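Bin liner

A bin liner (also bin bag, or in some countries trash bag or garbage bag) is a disposable bag placed inside a waste container. It keeps the container clean and lets the contents be lifted out and tied in one go. Liners are made chiefly from polyethylene film, though paper and compostable starch-based kinds are also sold.

Sizes

Liners are sold by capacity or by width and length. Small liners, for bathroom and desk bins, hold from 5 to 13 litres. Those of 20 litres and over are used in kitchens, and the largest are made for wheeled bins. A liner should be somewhat larger than the bin it is meant for, as part of its length is taken up by the fold at the top.

Fitting

The bag is opened, pushed down to the base and turned outwards over the rim. The overhang, sometimes called the cuff, stops the bag from slipping when something is dropped in. A cuff may be even all the way round or hang lower on one side – the second is common with thin film, which creases easily. Air trapped between bag and wall can hold the bag up off the base. Mesh bins let this air out through the sides, while solid bins may have a small hole for the purpose.
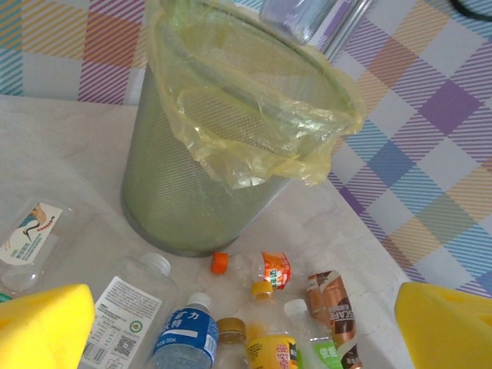
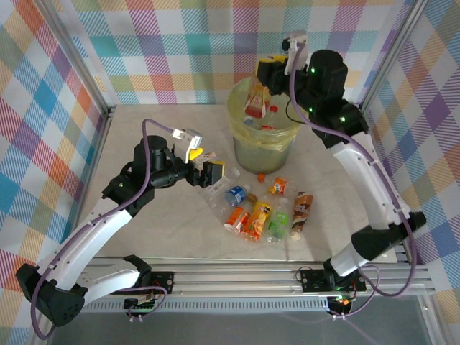

Tabletop bins with yellow liners folded over the rim. In the first picture, discarded drinks containers and packaging lie in front of the bin.

Colour and thickness

Black and white are the usual colours for household rolls. Translucent film, often yellow, blue or green, is used where the contents need to be seen or where waste is sorted by type. The meaning of each colour differs from one country to the next, and in hospitals it may be fixed by rule. Thickness is given in microns. Thin liners suit light, dry rubbish such as cartons and wrappers; glass and garden waste need a heavier bag.

Closures

Flat-topped liners are knotted or closed with a wire tie. Tie-handle liners have flaps cut into the top edge, and drawstring liners have a plastic tape running through a hem. The hem adds bulk to the cuff, so drawstring bags can fit badly in bins with a tight lid.

Disposal

Used liners normally go out with the general waste. Many recycling schemes ask for cartons and bottles to be left loose – a filled bag has to be split open before its contents can be sorted.

See also: Waste container; Wastepaper basket; Plastic bag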